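# Chapter 7
# Building a Two-Arm Bench Cell

In the first six chapters you worked with one arm at a time. You wired it, set its zero positions, and taught it to pick a block off a table. This chapter adds a second arm and puts both of them in a frame with walls and a floor, so that the work area stays the same from one day to the next. A cell like this fits in a garage, a spare bedroom, or a corner of a shared shop.

By the end of the chapter you should be able to

- lay out a base rail and mount two arms on it so that their reach overlaps
- build a three-sided enclosure from aluminum extrusion and line it
- route cables so that neither arm pulls on its own wiring
- plan a simple job that needs both grippers

You will need the parts list in Appendix C, the arm controller from Chapter 5, and a flat bench. Set aside two weekends. The frame takes one of them, and most readers spend the other on cables.

## 7.1 What two arms are for

A single arm can do a lot if the object stays put. Blocks, cups, and boxes of screws are all heavy enough or stiff enough to wait for the gripper. Bags are different. A paper bag shifts when it is pushed, and its opening changes shape. One arm trying to drop something into it may catch the rim and carry the whole bag away.

People solve this with the other hand. They hold the rim or a handle and load with whichever hand is free. The main project in this chapter, packing snacks into a shopping bag, is built on the same division of work. We will call the arm that steadies the bag the *holding arm* and the arm that moves the snacks the *loading arm*. Either arm can take either part, and you will write the program so that the parts can be swapped.

The project came out of a members' shop in Ollville, where Hala Benkirane ran a beginners' build group for several winters. Her group tried it first with one arm and logged 166 attempts before adding the second. Her notes on those attempts are the basis for the exercises in Section 7.6.

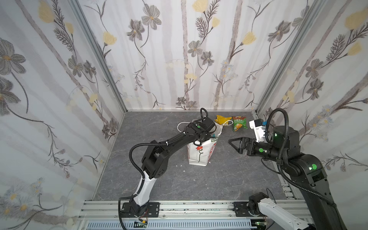
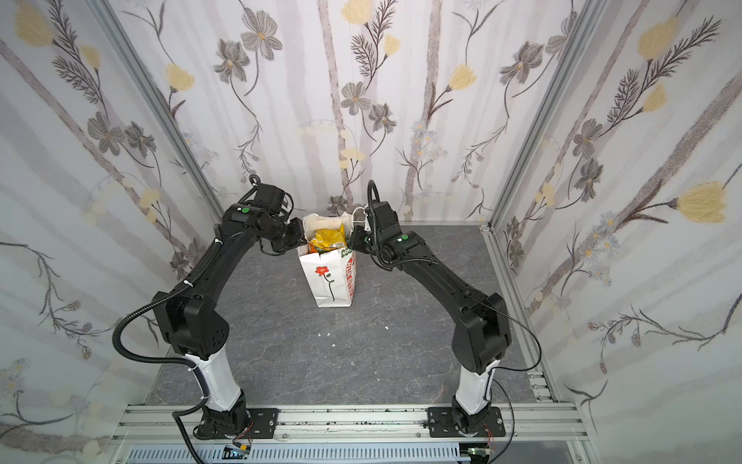

**Figure 7.1** Two arms on a shared rail with a paper shopping bag. Top: the left gripper at the bag's handle, with two snack packets on the floor. Bottom: a yellow snack bag in the mouth of the shopping bag, with a gripper on each side.

Both arms in Figure 7.1 are mounted along the near edge, on plates fixed to one rail. Sharing a rail keeps the distance between the bases fixed. If you bolt each arm to its own board, you will have to measure that distance again every time somebody bumps the bench.

## 7.2 Planning the layout

Start with paper. Draw the floor of the cell from above at one-tenth scale, mark where each base will go, and draw an arc for the reach of each arm. The area where the arcs cross is the *shared zone*. Anything that needs two grippers has to happen there.

For the arms used in this book, set the base centers 494 mm apart. Closer than that, the elbows can meet when both arms fold back. Much farther, and the shared zone shrinks to a strip that is hard to use. Leave at least 60 mm between the side walls and the widest point of each arm's swing, measured with the cables on. A cable loop can stick out well past the arm itself.

The walls do not carry any load. They give the cell a steady background, and they stop a dropped packet from sliding off the bench. Wallpaper over thin board works well and costs little. Choose something without a shiny finish – glare from a desk lamp will cause trouble in Chapter 9, when you add vision.

> **Before you cut**
> Measure your bench again. Extrusion is sold to length, and a rail that is too short cannot be fixed later. Check that you can reach the emergency stop from where you will sit.

## 7.3 Mounting the rail

Lay the rail on the bench with its slots facing up and check it with a straightedge. Slide in the T-nuts for both mounting plates before you close the ends. Tighten the bolts by hand, set the spacing between the bases, and then go back over each plate in a cross pattern until it is snug.

Vacuum the slots when you finish. Filings left in the grooves tend to work their way under the plates, and a plate that sits a little high on one corner will tilt the whole arm.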